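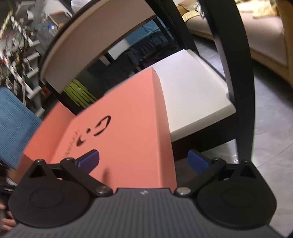 Prikik hand gripper, blue tips, going in on a pink box.

Category: Grippers & End Effectors > Product Talk

Prikik hand-held gripper, three weeks in

mramanauskas
I bought 2 of the Prikik hand grippers in September, paid for them myself, and have been using them around the house to record pick-and-place for a small arm. Posting notes for anyone on the fence.

Good: the linkage is stiff. I get very little side play at the pivots. The ribbed body is easy to hold for a long session. The blue rubber tips grip smooth cardboard and coated boxes without me squeezing hard.

Bad: the tips pick up lint, and the manual is one folded sheet. My left tip came loose after 1101 closes, going by the counter in the app. I pushed it back on and it has held so far.

Price was 78 for the spare tip set, shipped. That is too much for rubber.

Merike

lowtorque
Which tips are those, the short ones or the long ones? I have the Lalon unit and the tips on it are hard plastic. They slide right off anything glossy.

mramanauskas
Short. They toe in toward each other, so on a wide box the inner corners touch first. You get used to it.

putilcombe_dan
I'd disagree on the stiffness. We have 3 of these in the shop at Putilcombe and one had slop at the right pivot out of the bag. Support told me to tighten it, but the pivots on ours are riveted. There is nothing to tighten. They did swap it, took two weeks.

mramanauskas
Fair. Both of mine were fine but two is not a big sample. Did you pay return shipping?

putilcombe_dan
Yes. Got it back as store credit, and I had to ask twice.

Ķēniņš
For what it's worth the Lalon has screws at the pivots and I still would not trade. They back out. I was re-tightening mine every other evening until I put threadlocker on. Rivets are the better choice if the factory sets them right.

putilcombe_dan
"If" is doing the work there. A screw I can fix myself on a bench in five minutes.

lowtorque
Does the width of the pads get in the way? They look big next to the fingers.

mramanauskas
Sometimes. On a clear table no. In a living room with furniture close on both sides, yes, I bump the outer edges on chair legs and shelves. I've started coming in from higher up. Reaching under a seat is the worst of it.

tallowfield
Can you do soft stuff with it? Dish towels, shirts, that kind of thing. Boxes are easy for any gripper.

mramanauskas
Towels yes, if there is a fold to pinch. Flat on a table I miss about as often as I get it. Thin shirts are worse. I would not buy it for laundry only.

Ķēniņš
Same result here with the Lalon on flat cloth. I think that's just two-finger grippers.

tallowfield
OK. I'll wait and see if they bring the tip price down.

lowtorque
You can cut your own tips from silicone sheet — I did it for the Lalon. Not pretty, but a lot less than 78. If anyone wants the pattern, send me a message with your pad width.

putilcombe_dan
Message sent.

We use cookies to keep you logged in and to remember your thread settings. Accept | Manage

Contact the moderators | © Bench & Gripper Forum | Back to top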